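4. Failures with trailing leads

4.1 What we count as a failure

In the first weeks of work with the Oveck cell we used a very simple rule. If the part was in the correct bin at the end of the cycle, the cycle was good, and all the rest was failure. This rule was easy for the operators, but it hid the problem that we describe in this section. A part can arrive in the correct bin and then leave it again, when the gripper goes up and takes the part with it by its wire. The cycle was already closed in the log at this moment. The next cycle began with a part hanging on a finger, and the fault was then written under the wrong part, or it was not written at all.

From May we used a longer definition. A cycle is good only if the part is in the correct bin after the arm has returned to its waiting position, and if the gripper carries nothing. All numbers in this section follow the longer definition. The older logs were read again by Essam Hajji together with the stored video, and the cycles which could not be decided from the video were removed.

After this cleaning the set has 3,585 cycles. In 1,543 of them the part had at least one free lead, by which we mean a wire or a pair of wires that is soldered to the part at one end and is not held at the other end. Leads which end in a connector are included. We found 415 failures in the full set, or 11.6 percent of the cycles. Most of them belong to the parts with free leads, and we treat only these parts from here on. The remaining failures are mainly empty grasps on flat boards and are already known from the literature on bin picking.

4.2 Three ways to fail

We sorted the failures by the moment when the lead first touches something it should not touch.

Snag on approach. The open fingers go down over the body of the part, and one finger comes down on the lead or passes through a loop of it. The grasp itself often looks normal. The controller (Brurnum, with the settings of Section 3) sees the expected finger width and reports success. The trouble comes later, when the part is released and the lead remains around the finger.

Snag on transport. The lead hangs below the part and touches the rim of the tray, the wall of a bin or another part. Force on the wrist rises slowly, and for a long time it stays under the limit which we set for contact with the table.

Snag on retreat. The part lies in the bin, the fingers open, and the arm moves up. The lead is between finger and wall or lies over the finger. Depending on its length the part is lifted, turned over, or pulled against the wall until the solder joint takes the full load.

The third type was the one that made us stop the work. On three occasions a lead was torn from its part during retreat. No person was hurt, and the cell was fenced, but one of the loose parts was thrown over the edge of the table. Our risk assessment had treated the retreat as a movement without load, so it was allowed to run at full speed. This was our mistake and we say it here plainly, as we think other groups may have copied the same assumption from the same kind of template.

4.3 Why the retreat snag was not detected 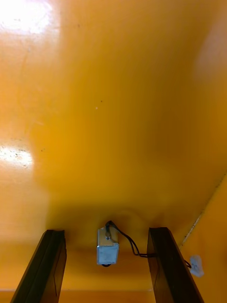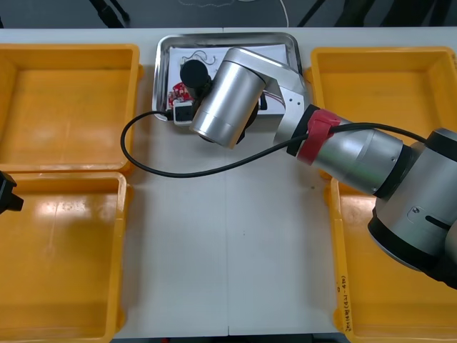

Figure 3. The cell at work, seen from the wrist camera (first view) and from the fixed camera (second view).

Detection of the lead depends on the wrist camera, and this camera is mounted so that the fingers are always in its field. We chose this mounting to get a good view of the contact points. The price is that a finger hides exactly the piece of wire which we need to see. In the first view of Figure 3, the pair of thin black wires runs from the small block to the inner side of the right finger, and a short piece appears again on the outer side and goes to the white connector. The piece between is hidden. From one such picture it is not possible to say whether the wire passes freely behind the finger or is pressed by it. Our segmentation treated the two visible pieces as two objects. The outer piece, with the connector, was then given the label "other part", and the planner thought that the block had a lead which ended at the finger.

The same picture explains a second difficulty, with the light. The painted yellow surface is glossy and gives strong white reflections. A dark wire on clean yellow paint is easy to find. Near a reflection the exposure changes, the edges of the wire become weak, and small scratches and specks begin to look like short pieces of wire. In the second view the reflections of the overhead lights are visible in all four bins. We had chosen the bins for their color, which separates well from metal and from green or red boards, and at that time we did not test how they behave under the lamps of the Esteban laboratory. Araceli Rivas measured the detection again with a matte sheet in the bins, and there the false wire pieces almost disappeared. The hidden piece behind the finger stayed hidden, of course, and for this reason we do not present the matte sheet as a solution to the snag.

The fixed camera could help in principle. It sees the tray from outside and does not move with the fingers. For parts on the tray this works only sometimes, since the wrist housing comes between the camera and the part during the grasp. For parts in the bins it works worse. The forearm covers a portion of the bins on the right side in many poses, and the second view of Figure 3 is such a pose. We tried to delay the retreat until the fixed camera had a free view, but the free view exists only after the arm has moved away, and this movement is the dangerous one.

4.4 Force signal during retreat

We next looked at the force signal at the wrist. During retreat with an empty gripper it should be flat, apart from the start of the movement. With a snagged lead we expected a clear rise. What we found was less convenient. The parts are light, and a part which hangs freely from its lead changes the signal less than the normal noise of the fast movement. The signal becomes clear only when the part is blocked by a wall, and then the time between the first clear sample and the torn solder joint is very short.

A slow first phase changes this situation. If the arm goes up slowly for the first centimeters, the noise is lower and the weight of a hanging part can be seen in most cases. If the part is blocked, the force also grows slowly enough for the controller to stop. We therefore divided the retreat into two phases, with a check of the force between them, and the second phase is started only if the check is passed. The limit for the check is taken from empty movements recorded on the same day, before the first part is placed on the tray.

4.5 Changes to the cell

The following changes were made, in this order.

The speed limit of the retreat was lowered for all parts, also for those without leads. We did this on the same day as the third torn lead and before any analysis.

The gripper now opens wider in the bin and makes a small turn around its vertical axis before it goes up. The turn frees a wire that only lies over the finger. It does not free a wire which is pressed against a wall, and in a narrow bin it can make the situation worse, so it is not used close to the walls.

The planner receives a new state, "lead not resolved". It is set when a wire piece ends at the edge of a finger. In this state the arm may not begin the fast phase, even if the force check is passed, and after a second look without success it waits for the operator.

The recordings were added to the Sisudau set with new labels, where the two visible pieces of a hidden wire carry the same number. The old labels are kept in a separate file, because two of our earlier reports depend on them.

We have not solved the snag on approach. It would need a model of how the lead lies under the part, and for twisted pairs with a heavy connector at the end our present model gives poor results. Until this is improved, the operators lay the parts on the tray with the lead pointing away from the arm. We know that this removes a portion of the difficulty by hand, and the results in Section 5 should be read with this in mind.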